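The Flusbridge Cutoff - why it got built and what it did to Main Street
Final report, Local Roads and Towns unit
Jitendra Vishwakarma
Advisor: Diane Ouellet
14 July 2021

1. What I looked at

The cutoff is the short four-lane road that takes through traffic around the south side of Flusbridge and drops it back on the old highway past the Modise mill. Everyone calls it the cutoff, the county maps call it Brivby Road Extension. Same road. I wanted to know who pushed for it, who lost property, and if downtown shops really died because of it like my grandfather always says.

2. Before the road

All the trucks went down Main. Two traffic lights, a rail crossing, and a right turn at Fudley Street so tight that drivers had to swing into the other lane. The county did a traffic count one January, in bad weather, and still got 3,807 vehicles in a day. Merchants said that was too low. The mill said the same, for diferent reasons - it wanted its own access.

3. Picking the route

Three routes on paper. North one crossed the cemetary so it was dropped fast. Middle one followed the creek and flooded. South one went through the Brivby neighborhood, mostly rented houses, and that's the one they built. Hearing notes are short. 618 people signed a petition against it and the minutes give it one line. I could not find the petition itself, only the count.

Six houses were moved, not torn down. Rest were bought and cleared. Need to say the deed books have a gap here, pages missing or misfiled, so the number of cleared lots is not in this report. 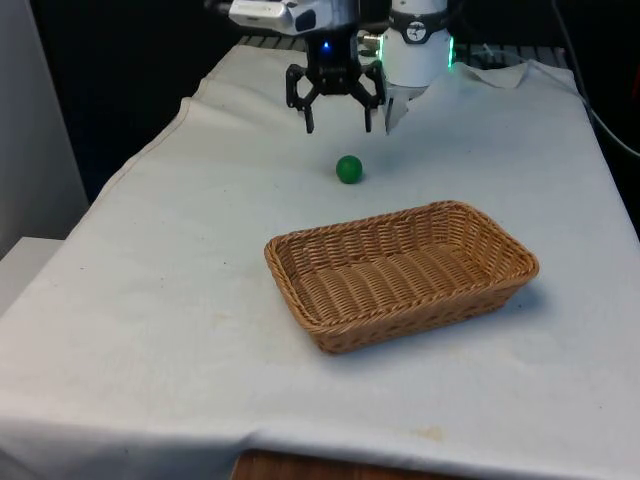

4. After it opened

Main Street got quiet. The diner and the hardware store moved out to the cutoff, the shoe store stayed and closed later. But the city directories show some shops already gone before any dirt was moved, so my grandfather is half right. Mill traffic left downtown completely. The Fudley Street corner was never widened, no need anymore.

5. Problems with sources

Newspaper was pro-road the whole way, the owner had land at the south end. Only two people from Brivby would talk to me and one asked not to be quoted. Would start with interviews next time, archives second. Ran out of time on the bridge contracts.

Sources: county road minutes, city directories, deed books (partial), interview notes. Copies are in the binder.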